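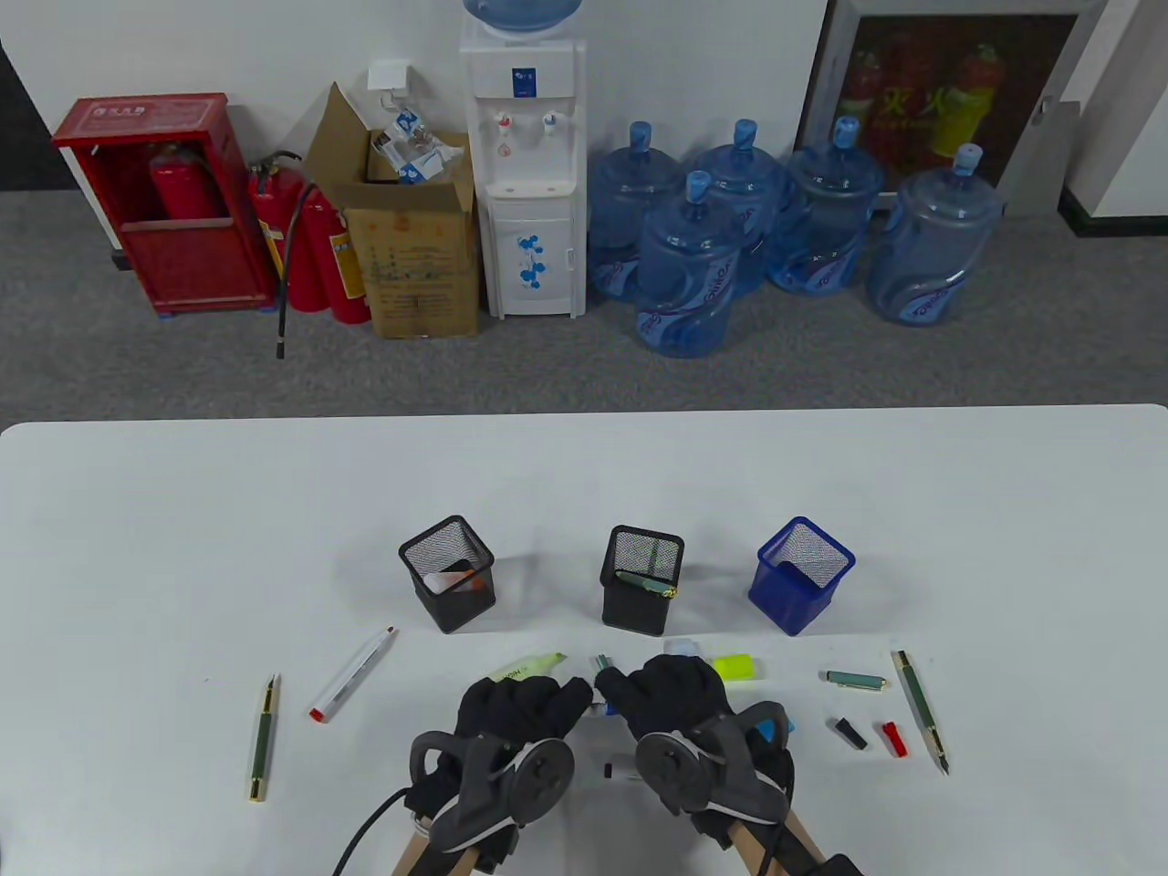 Ticket 2405: Invoice PDFs stop at 1,000 lines
Opened by: Albane Jacquet, Accounts, Undham office
Assigned to: Tùng Vi
Priority: Normal, raised to High on second day
System: Potura billing, export module
Status: Closed

Albane Jacquet wrote:
When I export the monthly statement for the Landry account as a PDF, the file ends partway through. The last row is always row 1,000. The total on the last page is right, but the lines above it don't add up to the total. CSV export of the same statement has every row. I need the PDF because Landry won't accept anything else.

I have tried Firefox and Chrome. Same result in both. I logged out and back in. I also tried it from the computer at the front desk.

Tùng Vi wrote:
Thanks. Can you tell me whether the November statement for the same account exports in full? That one was also long.

Albane Jacquet wrote:
I have the November PDF saved from when it was first sent out and it is complete, 96 pages. If I export November again today it stops at row 1,000 like the others.

Tùng Vi wrote:
That helps. It means the statement data is fine and something in the export changed since then. I can reproduce it on the test server with a copy of the Landry account. Accounts with fewer rows are not affected.

Checked so far:
Disk space on the report server: fine.
Memory during export: normal, no spike.
Export log: no errors. The job reports success.
Timeout setting: raised it to double, no change. Put it back.
Template: swapped in the old statement template, no change.

Since the cutoff is a round number I think it is a limit and not a crash. Looking for where it is set.

Chiến Tiêu wrote:
Adding a note from the Burulcombe office. We have the same thing on two accounts. We got by for now by splitting the date range in half and joining the two PDFs. The page numbers start over in the second half and the subtotal on the first half is wrong, so I would not send it to a customer who checks.

Albane Jacquet wrote:
Landry checks. Please raise the priority. Their cutoff for this month is Thursday, April 30, 2020 and they hold payment until the next cycle if we miss it.

Tùng Vi wrote:
Raised to High.

Found the cause. The last update to Potura moved the PDF export onto the same query service that feeds the on-screen preview. The preview is capped so that the page loads quickly. The export now picks up the same cap. The total is worked out separately, which is why it stayed correct. CSV still uses the old query.

There is a setting for this, preview_row_max, but changing it raises the cap for the preview too. I set it to 5000 on the test server. PDF came out complete. The preview took a long time to open and locked up the browser tab once, so I don't want to do that in production.

Jarosław Laskowska wrote:
There is an override you can put in the export profile. It isn't in the admin screens, you have to add it to the profile file by hand. Use export_row_max = 0, which means no cap. Restart the report service after. A reload is not enough, it keeps the old profile.

Tùng Vi wrote:
Added on test, restarted, exported Landry. All rows present and the lines add up to the total. Preview unchanged. Applied to production after hours. Albane, please try again.

Albane Jacquet wrote:
Full statement this time. I checked the lines against the CSV and they match. Sent to Landry.

Chiến Tiêu wrote:
Both of ours are good too.

Diễm Phí wrote:
Does the override survive the next update?

Tùng Vi wrote:
No, the update replaces the profile file. I added a step to the update checklist to put the line back and export one long statement before signing off. Also reported to the vendor under case 261.

Closing.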